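Dasby Textile Handling Laboratory
Judanow Building, Room 213
Periodic Inspection Checklist: Ouali Bench, Hand-Held Gripper Pair
Form 49, issued for the Zeton garment handling project
Inspection completed: 18 December 2021
Result: Returned to service with conditions (see Part F)

Scope

This form covers the two hand-held grippers at the Ouali bench, their cables, the work table and the sample garments kept for function checks. The robot arm in the adjoining bay is inspected under a separate form. Items marked S are satisfactory, items marked A require attention but do not prevent use, and items marked X take the equipment out of service until corrected. N/A is entered where an item does not apply. A comment is required for every A or X and is encouraged elsewhere.

The previous full inspection was completed in April. Two items were carried over from that form and are identified in the comments.

Part A. Before handling the equipment

A1. Bench power isolated at the wall switch and tag applied.
S

A2. Recording session closed and operators notified.
S
Comment: Notice was posted on the door and on the booking page. The booking page still lists the former bench hours and should be amended.

A3. Inspector free of rings, lanyards and loose cuffs.
S

A4. Previous inspection form available at the bench.
A
Comment: The April form was in the binder but its second page had been filed with the arm records. Refiled.

A5. Asset tag legible on each gripper.
S
Comment: Left unit tag replaced. Both units are registered under asset group 1087.

Part B. Gripper structure and linkage

B1. Finger bodies free of cracks, whitening or layer separation.
S
Comment: Examined under the bench lamp with the fingers fully open and again fully closed. Minor scuffing on the outer faces of the right unit, unchanged from April.

B2. Outer linkage arms straight and free of contact with the housing through full travel.
S

B3. Bushings seated flush, with no visible gap between ring and plastic.
A
Comment: One outer bushing on the left unit stood slightly proud. It was pressed home by hand with the pivot screw removed and has stayed seated through the function check. Operators are to look at this position at the start of each session until the next inspection. If it lifts again, the arm is to be replaced; pressing it back a second time is not an acceptable repair.

B4. Pivot screws present and marked with witness paint.
S
Comment: Paint renewed on both units after reassembly. The former marks had been wiped off, apparently with solvent. Solvent is not to be used on the linkages.

B5. Pivots dry, with no oil or grease.
S
Comment: Carried over from April, when oil was found on the right unit. No residue found on this occasion. The brass bushings run dry at this bench. Any lubricant will travel to the pads and from there to the garments.

B6. Trigger returns freely from fully closed, from half closed, and from light contact.
S

B7. Lateral play at the finger tips within the limit on the setting card.
S
Comment: The setting card itself is worn at one corner and should be replaced before it affects the reading.

Part C. Pads and grip

C1. Pads clean, with no lint packed into the surface holes.
A
Comment: Lint was found in the holes on the upper faces of both pads on the left unit. Removed with a dry nylon brush. Compressed air is not to be used at the bench. The weekly cleaning entry had been initialled for this period, and the supervisor is asked to remind operators that cleaning includes the holes as well as the gripping faces.

C2. Pads meet squarely along their full length when closed.
S
Comment: Paper strip test carried out at the tip, the middle and the root of each pair. Even drag at all positions.

C3. Pads secure on the fingers, with no lifting at the edges.
S

C4. Function check on a flat sample: pick up a single layer of cotton cloth and release.
S

C5. Function check on a structured sample: pinch a folded seam, hold and release.
S
Comment: A baseball cap is the standing sample for this item. It is to be placed with the crown upward and the fold taken where the panels converge, as the several layers meeting at that point give the firmest resistance the pads will normally encounter. A pad that is out of square will tend to walk off the fold. The inspector should hold one unit on the fold and keep the other clear of the table until its turn.

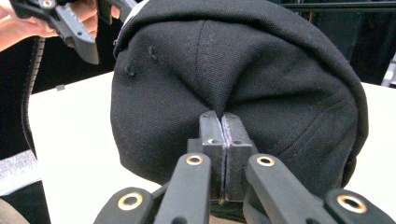 The hold is to be maintained for 60 seconds without the inspector adjusting trigger pressure. On release, the fabric should leave both pads together. Fabric that clings to one side indicates contamination or a worn face, and the item is to be marked A at minimum. Both units passed on the first attempt. The result is recorded by unit and not as a combined entry, which had been the practice on earlier forms.

C6. Sample garments clean, dry and free of pins, tags and loose hardware.
S
Comment: One sample towel was withdrawn for a pulled thread that could catch in the linkage. A replacement has been placed in the sample drawer.

C7. No marking of the sample after release.
S

Part D. Cables and table

D1. Corrugated cable sleeve free of splits, flattening or sharp bends.
S

D2. Strain relief firm at the gripper end.
S
Comment: Tested with a gentle pull by hand only. Inspectors are reminded not to lift or hang a unit by its cable in order to test the strain relief.

D3. Cable drop clear of feet, chair casters and drawer fronts.
A
Comment: A hanging cable can be caught by the top drawer when the drawer is opened fully. The drawer has been emptied and taped closed as an interim measure. A guide hook should be fitted to the underside of the table. This is the second item carried over from April and it should not appear on a third form.

D4. Enough slack for each unit to reach the opposite side of the table without tension.
S
Comment: Confirmed with the operator position at both the seated and standing settings.

D5. Table level, stable and wiped down.
S

D6. White work surface free of scratches or adhesive likely to snag fabric.
S
Comment: Tape residue removed with warm water and a plastic scraper. Operators wishing to mark positions on the surface are to use the removable dots supplied and take them up at the end of the session.

D7. Work area clear of items not needed for the task.
A
Comment: Clothing and spare fabric had collected at the side of the bench by the time the inspection began. Loose textiles are to be kept in the bins under the window. The matter is minor but has been raised verbally on previous visits.

D8. Lighting even over the table, without glare at the operator's eye level.
S

Part E. Operator protection

E1. Pinch point notice displayed at the bench.
S

E2. Fingers kept behind the guard line on the handle during use.
S
Comment: Observed during a short demonstration before isolation. When two units are used together, the idle hand tends to drift toward the linkage of the working unit. This should be covered in the bench induction, where it is presently absent.

E3. Units weighed and weight recorded on the bench card.
S

E4. Rest break schedule displayed and followed.
A
Comment: The schedule is displayed. The session log does not show whether breaks were taken. A column is to be added to the log.

E5. Rest cradles available for both units.
S
Comment: The foam in the right cradle is compressed but serviceable.

E6. First aid kit within reach and in date.
S

E7. Emergency contact card current.
X, corrected during inspection
Comment: The card gave a discontinued extension. A new card was printed and posted before power was restored, and the item was then re-marked S.

Part F. Conditions for return to service

The bench may be used from the date of this form subject to the following.

F1. Daily visual check of the left unit outer bushing, entered in the session log.
F2. Top drawer to remain taped until the guide hook is fitted.
F3. Pad holes to be brushed at the end of every session in which fleece, towel or knitted garments are handled.
F4. Break column added to the session log before the next booking.
F5. Second-unit hand position added to the bench induction. Operators who have already completed the induction are to be shown the revised section and sign for it.

Parts fitted at this inspection: one asset tag. Parts requested from stores: one guide hook with screws, one setting card, one spare outer linkage arm with bushing, one pair of cradle foams.

Tools used: bench lamp, nylon brush, paper strips, plastic scraper, hex keys from the bench set. The smallest hex key is rounded at the tip and has been discarded. Use the key from the Room 213 central set until a new one is received.

Distribution: bench binder, project file, stores. The completed form is to be kept at the bench until the next full inspection and then transferred to the project file with its attachments.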